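Naltcombe Service Desk
Print this ticket | E-mail this ticket

Ticket 1060-B: Left gripper reports open with wire still in fingers

Product: Minimitz two-arm bench cell
Reported by: Ustyna Demchenko
Severity: High (safety)
Status: Workaround in place, fix in test

Fault

The left gripper reports OPEN while its fingers are still closed on the yellow wire. The cell controller accepts the report and releases the right arm, which is holding the tool. If the left arm then retracts, the wire goes with it. Fault code is 163, "state mismatch", but it is raised late and does not stop motion by itself. Both events so far ended with the operator pressing the stop.

The cell had run some 1,060 cycles since the June firmware update before the first event. Nothing in the fixture was moved in that time. The side camera reference with both arms out of its view still shows the column of orange marks used for alignment, so a shifted fixture was ruled out first.
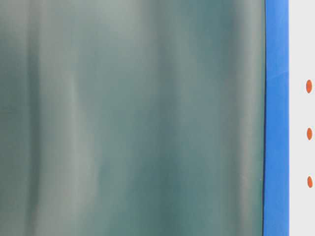

Wissam Zoubi replied that the marks only prove the fixture is where it should be. They say nothing about the gripper, and he wanted the motor current log before anyone touched the calibration. Log attached the same afternoon.

The current log shows the left gripper motor stalling at the start of the open command. Current rises, the driver cuts it, and the position value then jumps to the commanded value without any travel. The OPEN flag is set from the commanded value.

We then ran the job at reduced speed with the guard closed. Left arm at the left end of the white board, right arm at the other end with the red-handled tool across the top, as per the normal setup for this job.

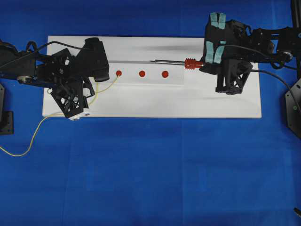

Zoriana Prokopenko: We had the same code on our cell and put it down to the cable. Swapped the cable, code came back two days later. Please check whether the flag follows the command on the right gripper as well, as that one holds the tool and would be the worse failure.

Checked. Both grippers use the same driver and the same logic. The right one has not stalled in any log we hold, but it is exposed to the same fault.

Grip inspection, arms halted, viewed from the wrist camera. The wire runs down into the slit between the fingers. There are small rough fragments along the top edge of one finger near the tip. Arsen Kostiuk suspects debris in the finger linkage — not confirmed, the linkage has not been opened yet.

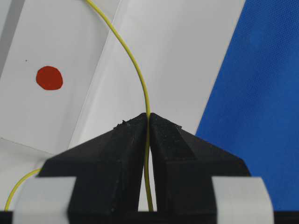 Page last changed: 2022-09-20, Z. Chornovol

Added after the inspection: the wire size is within the job limits and the pads were not replaced. Opening force was raised in the settings as a trial. The stall still appeared in the log, so the setting was put back.

Hold test on the right arm. The tool was gripped, pointed straight down and held with the tip clear of everything while the left gripper was commanded open and closed. Purpose was to see whether a mismatch on the left has any effect on the right arm's hold. Right gripper current stayed flat for the whole test and no code was raised on that side.
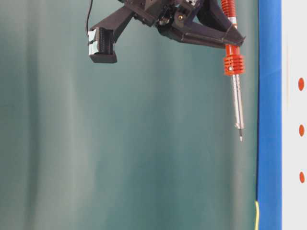
Workaround

1. Set the gripper state source to MEASURED in the driver page. Restart the controller. The setting is lost if the restart is skipped.
2. Change code 163 from warning to protective stop on both arms.
3. Increase the open delay from 8 to 48 ticks so the position value can settle before it is read.
4. After a protective stop, do not jog the left arm until the wire has been freed by hand with tool power isolated.

Open items

Linkage strip-down, left gripper: Kostiuk.
Driver patch so that OPEN cannot be set after a stall: with Stokevix, test build received, not yet loaded.
Same check on the Ostapchuk cell: Zoubi to arrange.

Naltcombe Service Desk | Contact us | © Naltcombe | Back to top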